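Chapter 5
Folding and Other Soft Skills

Berhanu Gidey ran the linen room at the Tradholm hotel and folded almost 1000 pieces a week. At home, he kept his clean shirts on a chair. This chapter is for people with a chair.

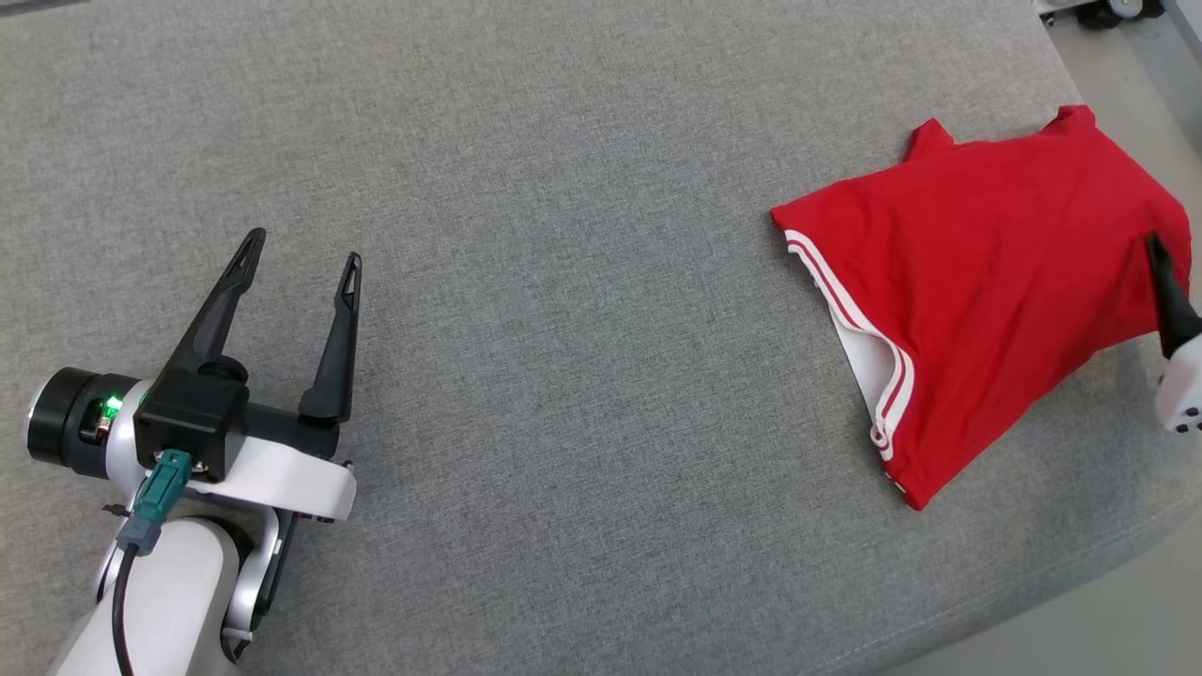 Folding starts with a surface. Gidey liked one with a little grip, so that cloth would stay where he put it. A red T-shirt half folded and bunched on gray fabric has at least stopped sliding, and can be smoothed from the collar down. Polished tables are for soup.

Look up now and then. Necks give out before shirts do. 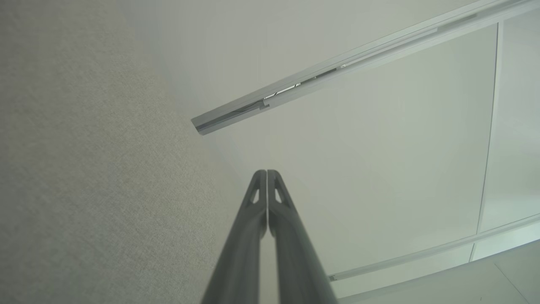 5.1 Cloth That Won't Lie Flat

Some pieces arrive in a heap and intend to stay there. Find two corners, lift, and let the weight do the pulling. Exercise 27 covers fitted sheets, and has been moved to the back of the book.

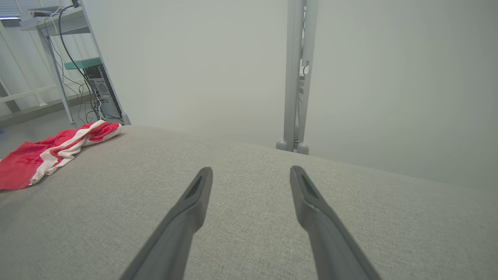 How many times should a T-shirt be folded?
Three is enough for most drawers: each side in, then the hem up to the collar.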